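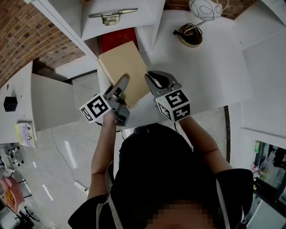 By Phong Hồ

Cardboard comes to every home and we rarely thank it. At the Baltanari workroom, a sheet of plain brown board lies diagonally on the white table, near a lamp with thin black loops on its round shade. From such sheets the members fold drawer trays, 58 of them since November. The board is bought flat from Droseck, 200 sheets in one order. You score it first - lightly, with a dull knife - and then you fold away from the line. My own first tray took 2 evenings, and it still holds my pencils.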